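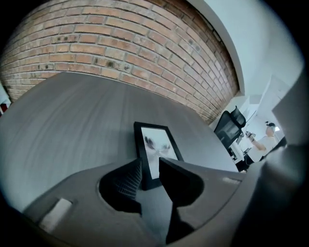 Interior Surfaces and Display
Unit 4 handout: Exposed brick and what goes in front of it
Varnthorpe evening program, revised 2025-09-30

Read this before the session and bring it with you. Sections 1 to 3 cover the wall itself. Sections 4 and 5 cover the table or shelf against it and the framed picture standing there. The exercise is at the end.

1. Reading a brick wall

Exposed brick indoors is usually one of three things: an original structural wall with its plaster removed, a newer wall laid to be seen, or thin brick slips fixed to something else. From across a room they can be hard to tell apart. Look at the corners, the openings and the place where the brick stops. Slips often give themselves away at an outside corner, where the return is too shallow or the joints do not carry around.

Then look at the color. Most people write down "red" and move on. Stand closer and a red-brown wall will break up into orange, tan and pinkish brown, with the mortar as a separate color running through all of it. The mortar matters more than beginners expect. Pale gray joints lighten the whole wall and make the courses read as stripes. Dark joints pull the wall together and make it heavier.

Small dark spots and pits in the face of the brick can come from firing, from old fixings, or from wear. Record them but do not treat them as faults until you know which you have. A pit that powders when touched is a different matter and should be reported to whoever looks after the building.

Terms used in this unit:
Course — one horizontal row of bricks.
Bed joint — the mortar under a course.
Perpend — the short vertical joint between two bricks in the same course.
Face — the side of the brick that shows.
Spalling — flaking or loss of the face.
Return — the part of a wall that turns a corner.

2. Where brick meets plaster

The line between brick and a smooth white wall or ceiling is the part of the job most often done badly. There are a few ways to handle it. The plaster can stop on a metal bead, leaving a crisp edge. It can be feathered onto the brick, which looks soft but cracks. Or a narrow gap can be left, so that the two surfaces are separated by a strip of shadow.

The shadow gap is forgiving. Brick courses are seldom perfectly level, and a straight plaster edge pressed up against them shows every deviation. It does collect dust, and it has to be kept an even width for its full length. Measure at both ends and twice in between.

White next to brick will pick up some of the brick's warmth in afternoon light. Students who have chosen a warm white from a card are often surprised by how yellow it looks once it is up. Paint a sample board, lean it against the brick and check it morning and evening. In the June session two groups changed their choice after doing this.

3. Cleaning and sealing

Vacuum with a soft brush first, top to bottom. Do not start with water. If loose dust is still coming off after two passes, the wall probably needs a consolidant or a clear sealer. Choose a matte product. Gloss and satin sealers darken the brick and leave reflections that follow you around the room.

Test on a patch low down and near a corner. Wait the full drying time on the can before judging the color. Faded, uneven bricks take up sealer at different rates, so a test on one brick tells you very little. Cover at least three courses.

Never use acid cleaners on interior brick in this course. If the wall has soot or paint on it, write that down in your survey and leave it alone.

4. The surface in front

A table or long shelf against brick works best when it is quiet. The wall already has pattern in two directions. A charcoal-gray top with a faint horizontal wood-grain texture is about as much pattern as you need, and the grain should run with the courses. Turned the other way, it sets up a cross direction that looks like a mistake.

Matte tops are preferred for the same reason as matte sealers. Bear in mind that a dark matte top shows fingerprints and pale dust, and there will be pale dust if the mortar is shedding. Leave a finger's width between the back edge and the wall so the brick does not scuff it.

Gray is the usual recommendation because it can be tied to the joints. It does not have to match them. A top several shades darker than the mortar gives the wall a base to sit on.

5. A framed picture standing on the surface

Standing a frame avoids drilling, and on old brick that alone is a good argument for it. If you must hang, drill into the bed joint and never the face.

Points to settle, in this order:

Border. A thin frame gets lost against coursed brick. A thick black border holds its own.

Image. Busy pictures compete with the wall. A mostly white image with one or two dark shapes reads clearly from the far side of the room. The shapes can be quite loose — feathery blotches, something that could be wings or could be ink — and they will still hold.

Tilt. A slight backward lean is normal with a strut-backed frame. Too much and the glazing, if there is any, reflects the ceiling. Check from a seated position as well as standing.

Position. Near the center is fine when the frame is the only item. If more is to be added, decide now which side it will go on and shift the frame to suit.

Height. Count courses, not inches. Aligning the top of the frame with a bed joint takes a minute and makes a visible difference. Where the courses are out of level, align to the joint directly behind the middle of the frame.

Exercise

Choose one brick wall you can visit twice, once in daylight and once under lamps. Write one page covering: the colors in the brick, the color of the mortar, the condition of the faces, how the brick ends at its top or side, and what stands in front of it. Then propose one change and give its cost. The Skidus and Previtz sample boxes may be borrowed overnight from the materials room and signed back in before the next class. Box 879 is missing its gray mortar strip, so take another one.

Sketches may be in pencil. Label the grain direction of any table or shelf.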